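Thread on floor loading for small workshops, 1/ to 8/. Units are pounds and inches throughout.

1/ A slab rating is a distributed figure. A machine on four feet is a set of point loads, and the two numbers can't be compared directly.

2/ Our unit at Ploveo is rated 128 pounds per square foot. The Ziller press we were quoted weighs 975 pounds, and its feet sit close together. Divide by foot area first, then by the footprint of the whole base.

3/ Level feet share the load. On an uneven floor two diagonal feet can carry almost all of it, so I run the check with two feet as well as four.

4/ Foot pads matter more than people expect. Going from a bare stud to a wide steel pad cut our local pressure enough that the topping stopped being the weak layer.

5/ Cracks: measure width in May and again in winter before patching. A crack that moves with the season needs flexible filler. Rigid mortar will open up next to the old line.

6/ A spreader plate should be stiff enough not to dish under the base. Thin plate bends and puts the load back where it started. Ours allows up to 11 inches past the base on each side.
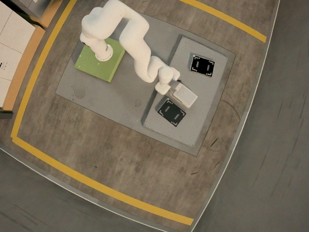
7/ Grout under the plate — full contact, no shims left in. Hadgu sells a non-shrink mix in small bags. We used Clirnine for the edge seal.

8/ Total cost of pads, grout and sealant was $258, plate not included. Recheck level after a month.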